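Tolerances Are a Conversation

By Melur Nugroho

In my work I read many drawings, and most of them ask for too much. A bracket that holds a cable away from a wall arrives with the same tight tolerance on every dimension, as if it would go inside a watch. The buyer pays for this, the shop suffers for it, and the cable does not notice. I would like to argue that the general tolerance box in the corner of the drawing is the most expensive part of many products, and that we should stop filling it in by habit.

I came to purchasing from the machine shop at Varkside, so perhaps I am not neutral. On the shop floor you learn very early what a number costs. A hole that may be a little bigger or a little smaller is drilled and forgotten. When the same hole has a narrow limit, it must be drilled, reamed, cleaned, measured, written down, and sometimes thrown away together with the part around it. The designer sees one small figure change on a screen. The shop sees another tool, another setup and a longer line at the measuring room.

Last February we had an order for 600 spacer plates. Each plate had one bore that really mattered, and the outside edges touched nothing at all. Still, the edges were toleranced like the bore. Our planner, Ravindran Pillai, called the customer and asked if the edges could be opened. The answer was that the drawing was released and could not be changed. So we milled edges that could have been sawn, and we rejected 70 plates for a fault that had no effect on the use. I still have one of them on my desk, and it holds my papers very well.

I do not blame the young engineer who drew this plate. She used the template of her company, and the template was made by somebody who was afraid. Fear is an understandable reason. If a loose part fails, the person who drew it will be asked why. If a tight part costs too much, the question goes to purchasing, or to the supplier, or it is never asked. The risk and the bill are in different offices.

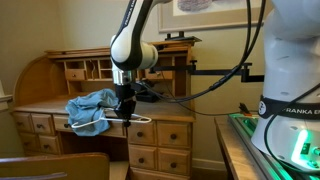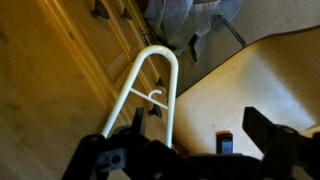

Some readers will answer that modern machines are so accurate that a tight tolerance is free. I have heard this from salespeople and also from my old colleague Catarina Lobo, whose opinion I respect much more. It is partly true. A good machining center in a stable room will hold a fine dimension for a whole shift and will not complain. But the machine is only one station. The material moves when you cut it, and it moves again after heat treatment. The clamp leaves its own small error. And every dimension that is written must be proved, so even when the cutting is free the inspection is not.

There is also a second cost, and I think it is worse. When everything on a drawing is critical, the shop cannot see what is critical. A machinist with forty tight dimensions in front of him gives the same attention to all of them, or he guesses. I have seen very experienced people guess wrong. If the drawing had three tight dimensions and the others were open, he would know where to put his care, and the designer would get a better part for less money.

Standards do not save us here. They give a common language, and I am grateful for this, but they do not know what the part is for. I sometimes meet engineers who choose a general class because it was in the last project, and the last project took it from the one before. When I ask them which surface touches which, they have to open the assembly to find out.

What I propose is modest. Before a drawing goes out for quotation, the designer should sit for one hour with a person who will make the part, or who has made similar ones. At Pluver, where I work now, Quyên Dương started doing this with our housing drawings - first against some resistance, I must admit, and some of it was mine. We ask only one question for each tight dimension: what happens if it is wrong? Sometimes the answer is serious, and then the dimension stays and everybody understands it. Quite often there is a silence, and the dimension is opened.

It is true that this hour is difficult to find when the supplier is far away, and some shops do not want to tell a customer that the design can be cheaper - they are afraid to lose the margin or to look unable. I understand them also. But I have given repeat orders to the suppliers who called me with such questions, and I cannot remember one of those calls that wasted my time. If you run a shop, please call. If you draw the parts, please pick up the phone and have the assembly open when you do.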